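Home | Projects | FAQ | Contact
3 min read

What is Gellon?
It's my method for teaching an arm to work inside a PC from just 20 demos. I started it in February and I'm still a bit obsessed!
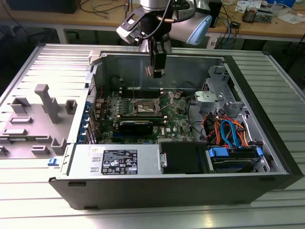

How long is one demo?
60 seconds, tops. I trim the pauses before training (they taught it to dawdle).

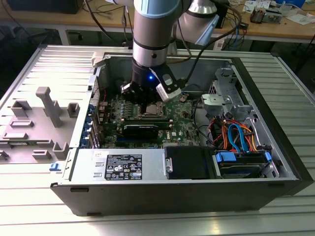
Does it need force sensing?
For CPUs, I'd say yes. Position alone gave me 5 good placements in 17 tries, so I added a force term. 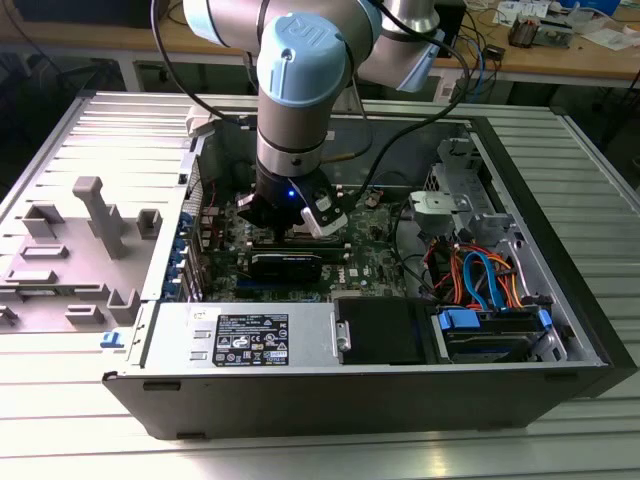 A reader, Sukton, wrote in to ask whether the force term helps with memory too. A little, but the latches are their own headache.

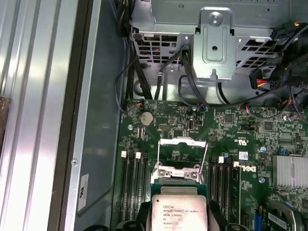
Can I get the code?
Soon! I'm cleaning it up now, and it'll go on the Gukitz page.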